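The mattress people want you to be frightened

I have been sleeping badly since the clocks changed, and like a fool I typed that into a search box. Within a day every page I opened had a mattress on it. Mattresses with seven zones. Mattresses with gel in them. One had been "tuned", like a piano. So I did what I usually do when something is being shouted at me, which is to go and read the small print, and this post is the result.

First, the eight-year rule. You will have heard that a mattress must be replaced every eight years. I heard it from the man in the Hivon showroom, I read it on the Hivon website, and then I read it on four sites that make their money when you click through and buy a Hivon. Where does the number come from? I spent an evening trying to find out. Each page points to another page, and the last one in the chain pointed back to the first. Some mattresses are worn out after five years and I dare say some are fine after fifteen. It must depend on who is lying on it and what it's made of. A rule that takes no notice of either sounds to me like a sales target.

Ours was bought in 2004, from a shop in Irkville that has since become a tile warehouse. By the eight-year rule we should be on our third by now. It has a dip on my side, I'll admit that. I turned it round in March and the dip is now at the foot end, where my feet don't seem to mind.

Then there is the dust mite business. Every advert has the same enlarged photo of a mite looking like something from the bottom of the sea, and a line about how much of your old mattress is dead skin. I have seen three different figures for this. None of the adverts mentions that the mites will move into the new one too, as soon as you've slept on it for a while. If you have an allergy, talk to a doctor or a pharmacist about it. I wouldn't take advice from a firm with a countdown clock at the top of its page.

The countdown clock deserves a paragraph of its own. The Rallis "spring event" was due to end at midnight when I first looked. I went back the next morning and it was due to end at midnight. I kept looking for a fortnight, out of spite mostly, and on the last day the price had gone down by another tenner. The mattress was 700 pounds, crossed out from a much bigger number that I never once saw anyone being asked to pay.

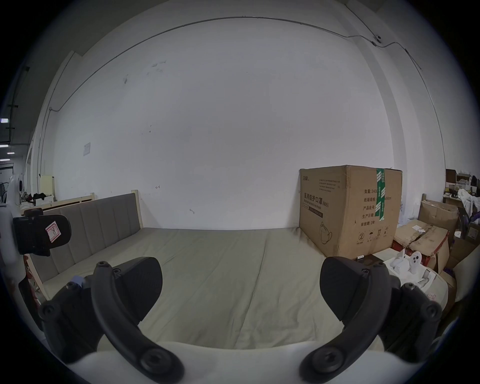
I did try the trial period, in fairness. Not with Rallis but with a smaller firm called Bruseck, which offers 64 nights at home and your money back. It's an odd number and I suppose it is meant to make you think somebody worked it out. The mattress came rolled up in a box and smelled like a new car. It was perfectly comfortable. I slept on it for three weeks and woke at ten past four most mornings, exactly as I had on the old one, and lay there thinking about the gutters.

Sending it back was less simple than the page had made it sound. You have to keep it for a minimum number of nights before you can ask. You have to say why. Then someone rings and offers you a topper, and if you don't want the topper they offer you some money off to keep the thing. I said no to both and was asked whether I'd given my body time to adjust. I got the refund in the end, less a collection charge that was mentioned in the terms if you scrolled far enough.

As for firmness, good luck. Each maker has its own scale and they don't match. A "medium firm" in one shop was softer than the "medium" next door. The salesman told me side sleepers need soft, back sleepers need firm and people who do both need the hybrid, which happened to be the dearest. I asked him what he slept on and he said he'd have to check.

I'm not saying nobody should buy a mattress. If there's a spring in your ribs, go and buy one. Lie on it in the shop with your shoes off for longer than feels polite, ignore the clock, and read the returns page before you read anything else on the site. But I'd want a better reason than a number with no source.

Meanwhile I've stopped drinking tea after six and moved the phone to the landing. Last night I slept until half past five. It could be the tea. It could just be that the mornings have changed and I've caught up with them, and I'm not going to pretend I know which.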